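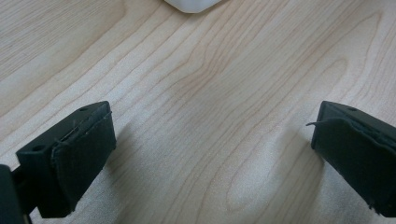 ヒンソープ(Hinthorpe)の小型望遠鏡キット「Levilon」を使った感想

[印刷する] [メールで送る]

私は日本語が母語ではありませんので、読みにくい文がありましたらお許しください。

三月にLevilonを買いました。自分で組み立てる反射望遠鏡のキットです。部品の袋は13個あり、袋ごとに番号が書いてあります。説明書は英語とドイツ語だけで、鏡の調整のページは図が小さく、同じところを四回読みました。組み立ては、ゆっくり進めて一晩で終わりました。

最初に見たのは月です。クレーターの縁の影がとてもはっきりしていて、しばらく声が出ませんでした。木星は小さいですが、縞が二本見えます。土星の環も分かります。ただし、環のすき間は私の目では確認できませんでした。オリオン大星雲は、写真のような赤い色を期待しないほうがよいと思います。灰色の薄い雲のように見えます。それでも、あの中で今も星が生まれていると考えながら見るのは、私にはたいへん楽しい時間です。

よくない点も書きます。まず、ピントのつまみが少し固いです。高い倍率のときに手で回すと像がゆれて、止まるまで待たなければなりません。次に、付属の接眼レンズのうち、倍率の高いほうは像が暗いです。私はZarnauという店で別のレンズを4000円で買い、今はそちらばかり使っています。倍率を200倍まで上げてみた夜もありましたが、風がある日は像がぼやけて、あまり意味がありませんでした。普段はもっと低い倍率で十分です。

付属の星図には500個の天体がのっています。紙が厚くて、赤いライトの下でも文字が読みやすいので、これは気に入りました。星の名前の読み方も書いてあれば、もっとうれしかったです。

星雲や銀河の写真を撮りたい方には、この架台は向いていないと思います。目で見るだけの方で、ねじを回す作業がきらいでなければ、よい買い物になるでしょう。私は月曜日の夜も、晴れたらベランダに出すつもりです。

[このページを印刷] [友達にメールで送る]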